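Quiénes somos

Peltonen es un taller de desmontaje y recuperación de ordenadores de sobremesa. Lo abrieron en Karnville Raili Rissanen y Vilho Väisänen, que hoy siguen trabajando en él. Recibimos equipos retirados de oficinas, academias y particulares de toda la comarca, y desde diciembre recogemos también en Baddale.

Al año pasan por nuestras mesas 450 torres. Cada una se tumba, se le quita el panel lateral y se revisa por dentro: placa, fuente, memoria, bahías de disco y cableado. Lo que sirve se clasifica y se guarda con su ficha en Tiler, nuestro registro interno de piezas. Lo que no sirve va a reciclaje separado por materiales – chapa, cable, plástico y placas.

Los discos se borran o se destruyen, según pida el cliente, y se entrega un certificado por unidad. La recogida es gratuita a partir de 2 equipos.

Vendemos piezas sueltas con garantía de 100 días. No reparamos portátiles ni impresoras.

El taller se puede visitar con cita previa. Las consultas sobre piezas las atiende Raili; las recogidas, Vilho. 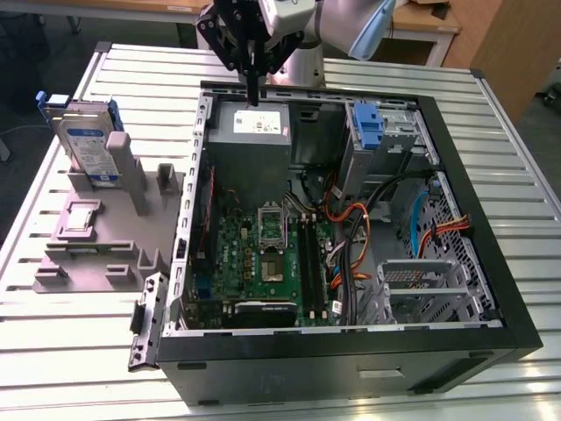
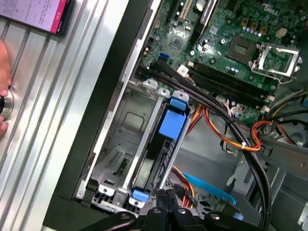
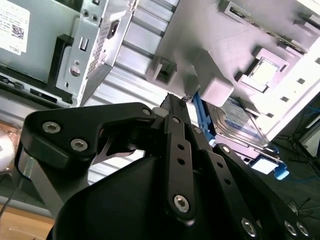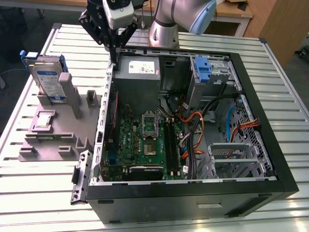 Torres de sobremesa abiertas en el taller de Karnville.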